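FLANDVILLE, May 29, 2025

**Nesstead releases Satik 3, our grasp planner for soft stuff**

We've been itching to get this one out the door! Satik 3 is our planning software for grippers that handle cloth, plush and anything else that won't hold its shape. I spent most of April on the new fold detector (sorry, inbox), and it now replans in 14 milliseconds on our test bench. We trained it on 900 grasps, ruffles included.

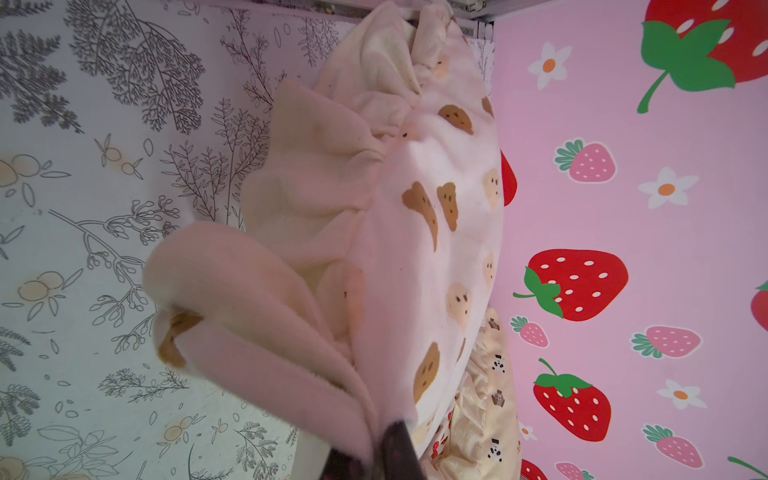 *A gripper finger against pink fabric, with printed cloth all around.*

Satik 3 is a free update for everyone on Tam, our control package.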